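Fillia: keeping the drive cell running
Gallery / Workshop / Karent

Fillia is the bench cell at the Drikden workshop in Karent. It handles hard drives in desktop computers: one arm, one gripper, an open case on a wooden desk and a control box underneath. It was first switched on in February and has been taken apart and put back together a few times since. The notes on this page cover the set-up and the regular checks, and the gallery follows them.

Setting the case
The case goes on the desk with its side cover off and the power lead out. Turn it until the drive bay faces the arm and the fingers can reach the bay without touching the power supply bracket. The sheet edges inside a desktop case are sharp, and a finger plate that catches one will push the whole case across the desk before the arm stops.

Two clamps hold the case. Do them up by hand, then rock the case by its far corner. If it moves at all, undo both and start again. Tightening one clamp on its own twists the case slightly and the bay ends up out of line.

Once the case is held, drive the arm by hand to the three taught points: clear of the case, above the bay, and at the bay. Correct the last one by eye with a scrap drive in the fingers. We keep a dead drive for the purpose in the drawer under the control box. Please put it back there.

The gripper
The gripper is a linkage type. Long bars run up from the body to the fingers, and every joint is held by a screw. The screws are what need looking after. Vibration from the arm works them loose, and the first sign is a drive that tilts when it is picked up.

Check all the joint screws after every 100 cycles. The log sheet has a column for it. Use the short hex key with the red tape on the handle and stop as soon as the screw is snug. A joint that has been done up too hard will bind, and the fingers then close unevenly, with one side arriving before the other. If that happens, back the screw off a quarter turn, open and close the gripper five times with nothing in it, and look again.

Any screw that comes loose twice in a row comes out completely. Clean the thread, put on a small drop of the low-strength thread lock from the Cheng kit, and leave it overnight before running the cell. The high-strength type in the same kit looks very similar. It has been used here once by mistake and the bar had to be drilled out.

Wipe the insides of the fingers with a dry cloth at the start of each session. Drive labels leave a little glue behind, and a drive that sticks on release gets dropped at an angle. No solvent on the pads.

Grip force
Force is set on the control box as a plain number from 0 to 1000. It has been at 970 in the past, which was far too high and marked the sides of several drives. Start low and go up in small steps until the scrap drive can be lifted and turned without slipping. Write the number on the log sheet, along with the make of the case, and leave it there for the next person.

When the drive meets the bay
Most of the trouble comes in the last few millimetres. The plastic around the bay has tabs and clips standing up from it, and a drive that is slightly out will rest on one of them and go no further. The arm is set to stop on contact and wait. Do not press Resume straight away. Look at where the drive is touching, drive the arm back by hand, correct the point and run it again at low speed.

If it stops in the same place three times, the fault is usually in the grip. Check the screws at the tops of the bars before changing any taught points.

Cables
Nothing should be lying loose in the case while the arm is working. Tape the case's own leads back against the metal. The arm cable has its own hook, and it needs enough slack to let the wrist turn fully in both directions.

Shutting down
Open the gripper, take the drive out by hand, send the arm to the clear point and switch off at the control box. Unclamp the case last. Fill in the log sheet, including the cycle count, even for a short session.
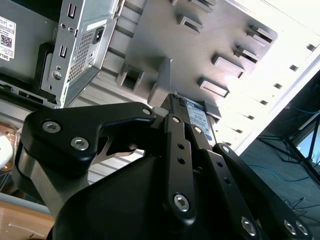

Karent, 21st March
Hard drive upright in the fingers and up against the grey plastic of the bay. The silver screws along the black bars are among those on the 100-cycle check.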